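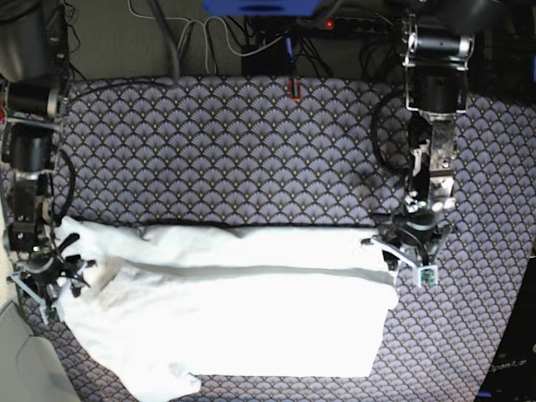
How often should cotton bed sheets be washed?
Once a week is the standard interval for sheets and pillowcases in nightly use. Guest bedding that has been slept in once should be washed before it goes back in the closet. Duvet covers with a top sheet under them can go two weeks.

What water temperature should I use?
Warm water is enough for ordinary soil on white or colored cotton. Use the hot setting after illness, or if someone in the household has a dust mite allergy. Check the care label first. Cotton sateen and cotton blends often carry a lower limit than plain percale.

How much detergent do I need?
Less than the cap suggests. Most caps are sized for the largest load, and the line for a medium load is usually the lowest one. If towels feel stiff or slightly waxy after drying, the usual cause is detergent left in the fiber. Run one cycle with no detergent, then cut the dose by a third.

Does hard water matter?
Yes. Calcium and magnesium tie up part of the detergent and leave a gray cast on white cotton. The Jokenthorpe supply is hard all year. Homes in Olden and Briselside are on softer water and should use the lower dose on the label.

Can I use chlorine bleach on whites?
On plain white cotton, yes, diluted as the bottle directs. Do not use it on anything containing spandex, wool or silk. Oxygen bleach is slower but safe on most washable fabrics – soak for 6 hours in warm water, then wash as usual. 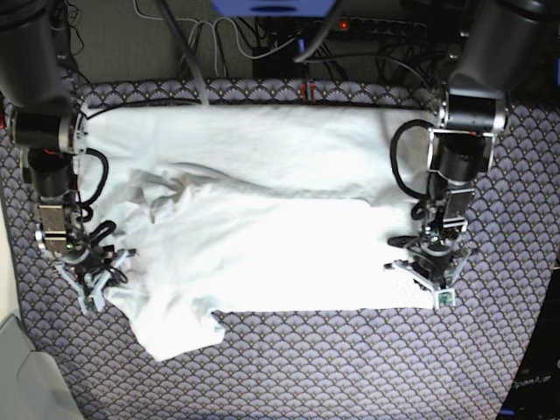

Chlorine and oxygen bleach should not be combined in the same soak. Rinse fully between the two if you are switching. Neither product should be mixed with vinegar or ammonia.

Why do my whites turn yellow in storage?
Body oil and detergent residue both oxidize over time. Items put away slightly soiled will yellow first along the collar and underarm. Wash and rinse twice before long storage, and keep cotton out of plastic bags and off bare wood.

How full should the drum be?
Fill a front loader to 80 percent of its volume with dry laundry, loosely placed. Sheets should be washed apart from small items, which tend to get wrapped inside them.

Is fabric softener recommended?
Not for towels. It coats the loops and reduces absorbency. Half a cup of white vinegar in the rinse compartment can be used on occasion, although some machine makers advise against it on account of the rubber seals.

Who do I contact with a question not listed?
Write to Enikő Szűcs at the Jokenthorpe laundry desk. Mail is answered on Monday.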